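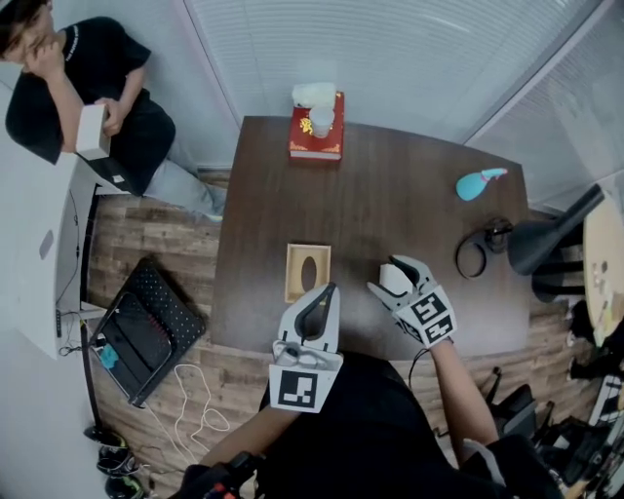 The Cerosmont Remembrance Group is looking for people to take part in the September service for those who died in the Chamoun ferry sinking. The service is held on the quay each year and lasts a little over an hour, with tea afterwards in the hall. We need readers, stewards and people to sit with families in the quiet room. The quiet room is kept simple: a dark wooden table, a tissue box in light wood, a red book with gold decoration on the cover, and somewhere to sit down.

What we need

Readers. The 98 names are read aloud by seven readers, in alphabetical order. You should be comfortable speaking into a microphone outdoors. Names will be sent to you in advance with a note on how each one is said. Families who want to read a name themselves should tell us when they apply.

Stewards. You will show people to their places, hand out the order of service and keep the path to the water clear for the wreath party. Most of the work is done standing. Patricio Orellana leads the stewards and will give out jackets on the day.

Quiet room. Two people at a time, in turns of half an hour. Experience of bereavement support is welcome but you do not need a qualification. Telma Henríquez will go through the arrangements with you beforehand.

Who can apply

Anyone aged 16 or over. Under-18s need a letter from a parent or guardian. You do not have to live in Cerosmont or have a family connection with the ferry. We would particularly like to hear from people who can read in Spanish or Portuguese.

Times

There is one rehearsal, in the evening, two days before the service. Readers must attend. Stewards should come if they can. On the day please be at the quay by 9.15 am. The minute's silence is at 10.40, the time of the sinking, and everyone must be in place well before it.

Expenses

These roles are unpaid. Bus and train fares are refunded if you keep your tickets. Lunch is provided.

How to apply

Write to Valquíria Quintana at the group's office, Andusard House, Cerosmont, saying which role you would like and giving a daytime phone number. Applications close on 2024-07-12. Everyone who applies will get a reply.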